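## Leftovers and the shared refrigerator: storage notes for November

The second-floor kitchen at Suvau now serves two departments, and the refrigerator there is full by 11:30 a.m. on most working days. Selamawit Gebremichael asked for one set of storage rules to replace the notes taped to the door. The rules below apply to both kitchens.

**Temperature.** The refrigerator should hold at or below 40°F. The dial is marked in arbitrary units, so the dial position says nothing reliable about the temperature. Read the thermometer on the middle shelf. If it shows more than 40°F with the door closed for an hour, report it to Thu Kiều and quote asset number 1439 (second floor) or 3828 (ground floor).

**Cooling.** Cooked food should go into the refrigerator within two hours of cooking. A deep pot of soup or stew cools slowly at the center, even when the outside feels cold. Divide it into shallow portions, 2 inches deep or less, and leave space between them on the shelf.

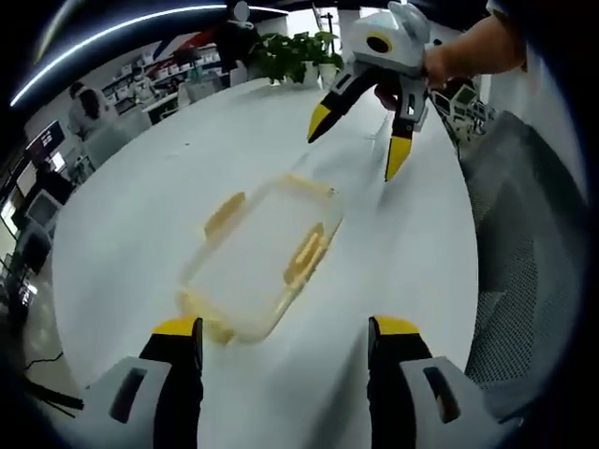
Rice and pasta follow the same two-hour limit. Spores of *Bacillus cereus* can survive boiling and grow in rice left at room temperature, and the toxin that causes vomiting is not destroyed by reheating. Rice that sat out overnight should be discarded.

**Storage time.** Most cooked leftovers keep three to four days under refrigeration. Write your name and the date of cooking on a strip of masking tape. The date you brought the food to work is of no use if it was cooked two days earlier. Unlabeled food is removed at 4:00 p.m. on the last working day of the week.

**Reheating.** Leftovers should reach 165°F throughout. Microwaves heat unevenly, so stir halfway through and let the food stand for a minute before checking it. The probe thermometer is in the drawer left of the sink. Wash the probe after use. 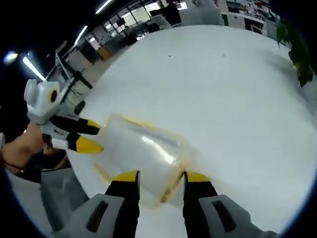

Container choice affects how well these rules work. Opaque tubs hide mold and get pushed to the back, where they stay. A clear one with a thin yellow band at the rim, through which you can faintly see the tabletop, can be checked without opening it. Mark the tape on the side, not on the lid, as lids get swapped in the dish rack. Before microwaving any plastic, look for the microwave-safe mark on the base, and check the lid separately. Loosen or vent the lid so steam can escape.

**Shelf allocation.** Top shelf: ready-to-eat food. Middle shelf: drinks and dairy. Bottom shelf: raw meat and fish, in a sealed container only. The door is the warmest part of the cabinet and is for condiments.

Gadisa Abdella has the spare tape and markers. Questions about the ground-floor unit go to Hawi Alemneh at extension 19.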